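2014-06-24

I finally got to the bag of mending and folding that has been sitting by the bedroom door. Most of it was clothes I wear every week, so there was no good excuse for leaving it that long. I cleared off the big table after lunch and brought everything out to the light.

Dark fabric is the worst for this. On the bed I can't tell the front of a black shirt from the back, and I miss loose threads until I'm already out of the house. On pale wood every fold shows up, and so does the lint - I keep a roller next to me and go over each piece before it gets folded. 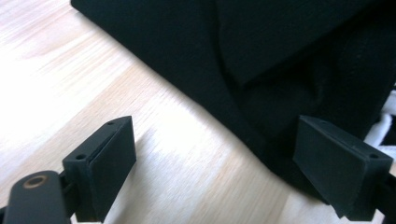 I fold in thirds lengthwise and then in half, twice if it's a thin one. I used to hang everything, but the closet rod only takes 36 hangers before it starts to bow. The folded stuff goes in the Fluvine boxes under the bed. I have 2 of those and could use another.

Three things needed a needle. Two hems and a side seam that had opened near the pocket. I used the Ravn thread, which is a bit stiff but holds up in the wash.

The rest of the bag is whites and a few patterned things. Those can wait until July - it's too hot in here to iron.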